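Workshop notebook, December, 07:40

Moisture and shelf fixings, damp-room storage job for Samarakoon. Continued from the previous page. Dorothy Parsons has the earlier readings in her own book and will copy them across.

Open cabinet, one middle shelf, and the sink with the lengthwise grooves:

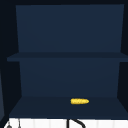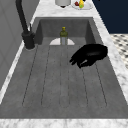
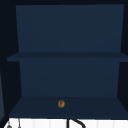 Test pieces 1 to 3 weighed before breakfast. Piece 2 is up again, 721 g. Pieces 1 and 3 unchanged within the scale's resolution. Piece 2 was sealed on the faces only, so the gain is going in through the end cut. Resealed the end with two coats of the Vurnik clear and put it back in the humidity box. Next weighing after lunch tomorrow, same scale, same corner of the bench.

Deflection: 300 mm sample on two supports, load at center. Dial gauge was sticking on the return stroke, so the first set is crossed out. Second set is usable. Creep under constant load is still going after the first hour and has not leveled off. Leave the weight on overnight.

Pin fit is the weak point. The Gutari pins are a snug push fit in a fresh hole and go slack once the hole has swollen and dried back. The Ikeo sleeve holds better but needs a larger bore – check the edge distance before drilling any more.

Cycle counter on the soak rig reads 2,000. Pump hose clamp weeping slightly, tightened a quarter turn. Drip tray emptied.

To do:
– second tube of sealant, same batch if they still have it
– redraw the pin spacing with the larger bore
– ask Dorothy whether her readings were taken before or after the box was moved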